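Celmont Hospitality Tables
Jeno 2314 Refreshment Table

Item no. 2314
Series: Jeno
Supplied by: Pallside Contract Furniture
Stock status: made to order, 14 working days

The Jeno 2314 is a fixed-top table for meeting rooms, guest lounges and self-service tea and coffee points. The top is pale wood with a matte finish and is sized to hold a divided sachet tray, cups and one covered serving dish with working space left along the front edge. Legs are bolted to the underside and can be removed for transport with the hex key supplied.

The tabletop accessories are sold separately under the Brøndum name. Most customers order the divided tray with the table. It has raised walls that keep sachets and stick packets from sliding between compartments when the tray is carried.

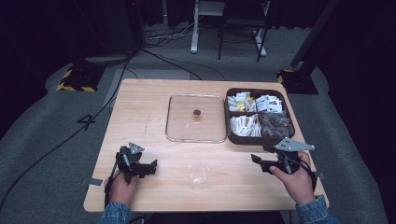 Jeno 2314 with dark brown divided tray, clear glass lid with brass-colored knob, and clear plastic cup.

Tray loading
Load upright stick packets in a front compartment so that they can be taken one at a time. Loose sachets go in the back compartment, which does not need to be kept in order. Do not fill above the wall height.

Glass lid
The Brøndum lid is rectangular with rounded corners and a thin metallic rim. Place it flat when it is off the dish. Felt dots for the rim are available in packs of 8. A lid that has come straight from a hot dish should go on a trivet.

Surface
The grain is left visible and varies from one top to the next. Long wavy streaks, darker lines and small swirls are normal and are not accepted as grounds for return. Tops ordered together are taken from the same batch where possible, but an exact match in tone cannot be guaranteed.

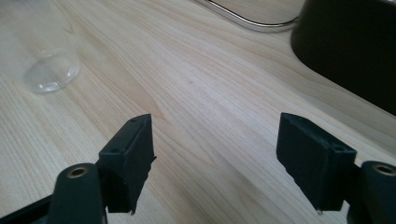 Top surface, matte finish, showing pale grain with faint darker lines.

Care
Wipe with a damp cloth and dry along the grain. Pencil marks can be lifted with a soft white eraser. Remove tape slowly at a low angle and clean off any residue with mild soap solution. Do not use scouring pads, bleach or solvent cleaners. Sugar and tea spills should be wiped up the same day.

Assembly
Two people, nearly 28 minutes. Tighten the leg bolts again after the first week of use. The feet are suitable for carpet; order hard-floor glides for tile or wood.

In the carton
1 top
4 legs
8 bolts with washers
1 hex key
1 care sheet

Returns
Unused tables in original packaging are accepted within 28 days of delivery. Accessories must be returned unopened. Quote the item number on all correspondence.

Page revised 11 Apr 2019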